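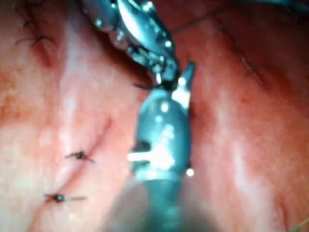
Two instruments, some dark thread, lots of pink.

Suturing practice day! I've been dreading this one since January, and of course I slept badly and then ate breakfast standing up at the sink. Got to the Flellham building early anyway and had the long hallway to myself, which was nice, and went over my notes from last time (mostly the word SLOWER, underlined).

So, the thread. I swear I dream about it now. It's such a short little black line next to all that shiny tissue, and you'd think it would be easy to keep track of, but my eyes keep going to the glints on the metal instead. Everything is wet-looking in there and everything shines. I like the groove between the two folds, though -- it gives me a place to come back to when I lose my bearings.

My big problem is still the handoff. One tip comes down, the other points up, and they have to meet without me poking at things like I'm trying to get an olive out of a jar. I rush it. I always rush it! Around the fourth try this morning I started humming under my breath and that helped more than anything in the Bhatt handbook, all 97 pages of it (I've read maybe half, don't tell anyone).

Lunch was the lentil soup from the Verach cart, too salty again, and I went back for a second cup anyway. Then 60 more minutes of knots in the afternoon. My shoulders are up by my ears as I write this and there's a dent in my finger that won't go away.

Still, I caught myself enjoying it for a while there -- just me and the thread and the quiet. Need to buy hand cream. Also call the landlord about the radiator, and wash the green sweater before it walks off on its own.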